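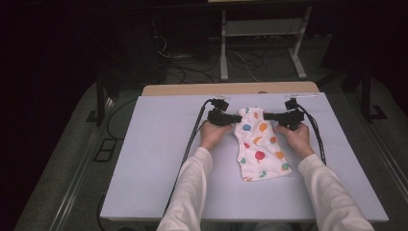
When should a bimanual folding policy be allowed to close both grippers on a garment? We close them only when the predicted grasp points on the left and right edges agree with each other, and we let the planner wait when they do not.

4.2 Grasp Timing and Two-Arm Agreement

Figure 3. Two hand-held grippers closing on opposite sides of a small dotted garment on a flat board, seen from head height.

The demonstrations used in this section were recorded with hand-held grippers and stored in the Metel format, which keeps the head view and both jaw widths on a single clock. Early versions of our policy treated the two jaws as separate outputs. This produced a common fault during replay: one jaw closed several steps before the other, and the fabric was dragged sideways before the second grasp was complete.

The revised controller, Faveck, adds a small agreement module between perception and planning. For each head-view image, the module predicts one grasp point per hand along with a confidence value. The planner then compares the pair over a window of 6 consecutive images. If both points remain stable, a joint close command is issued. If either point moves, the jaws hold their current width -- the arms may still adjust their position -- and the window starts again.

We trained the module on 200 demonstrations and set aside 40 for testing. Labels were corrected by Nouhaila Ragab using the Dmytriv annotation tool, with special attention to gathered or folded edges like the upper edge in Figure 3, where the outline of the cloth is a poor guide to where a jaw should close. In the test set, 14 demonstrations were marked as difficult for this reason and are reported separately in Section 5.

The planner itself is unchanged from the Ralletti baseline. Path limits, speed limits and collision checks are the same in both systems, so any difference in grasp timing comes from the agreement module alone. A longer window was also tested but is not used in the main results, as it delayed the close command on garments that were already lying flat.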